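木製家具向け水性塗料の表示基準、業界指針を改定　8月から適用

室内用木部塗料を扱うフロンダ(Flonda)とゼリコ(Zelico)は、木製天板や棚板に用いる水性塗料の表示項目を共通化する。対象は両社の計337品目で、8月出荷分から順次切り替える。従来は乾燥時間、塗り重ね間隔、塗膜の硬化完了までの期間について定義が社ごとに異なり、施工店から比較が困難との指摘が出ていた。

## 改定の内容

新しい表示では、乾燥に関する項目を「指触乾燥」「塗り重ね可能」「実用硬化」の三段階に分ける。指触乾燥は指先で軽く触れて塗料が付着しない状態、実用硬化は通常の使用に支障のない硬度に達した状態と定義した。測定条件は気温23度、相対湿度50%に統一し、これと異なる条件で得た値を併記する場合は条件を明記する。

つや区分も見直す。これまで「半つや」「三分つや」などの呼称は各社の社内基準によっていたが、今後は60度鏡面光沢度の範囲で区分し、呼称の後に数値を添える。区分は全部で6段階となる。着色塗料については、素地の樹種によって仕上がりの色が変わるため、見本板の樹種名と塗布回数の記載を必須とした。

赤褐色系の木製天板では、わずかなつやの差でも壁際の見え方が変わりやすい。両社は色見本の確認にあたり、窓側と室内側の双方から天板を見ることを推奨している。
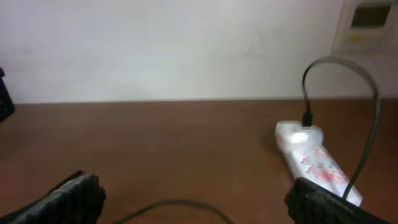 ## 試験の経過

表示値の根拠となる塗膜試験は、試験機関のパパダキス(Papadakis)が受託した。試験片は8種の樹種から作製し、塗布後21日間、恒温恒湿室で養生したうえで、鉛筆硬度、付着性、耐熱水性を測定した。付着性は碁盤目法による。

報告書によると、実用硬化までの期間は、旧表示の「完全乾燥」の値を上回る品目が多かった。特に油分の多い樹種では差が大きく、下塗り材の有無による影響も認められた。このため新表示では、下塗りを省いた場合の値を別欄に記載する。耐熱水性については品目間のばらつきが大きく、今回は表示項目への採用を見送った。

## 既存在庫と施工への影響

塗料の配合に変更はなく、旧表示品と新表示品を混用しても差し支えない。旧表示の在庫は回収せず、そのまま販売を続ける。品番も据え置くが、容器側面のロット番号の末尾に表示区分を示す記号を加える。旧表示品の新基準による値は、両社が公開する対照表で確認できる。

木工資材卸のダノンコム(Danoncombe)は、取扱品目のうち9割近くで商品台帳の書き換えが必要になるとしている。見積書や仕様書に旧来のつや呼称のみを記載している施工店に対しては、光沢度の数値を併記するよう案内する。

油性塗料とワックス類は今回の対象に含まれない。両社は耐熱水性の試験方法を再検討したうえで、次回改定での追加の可否を判断する。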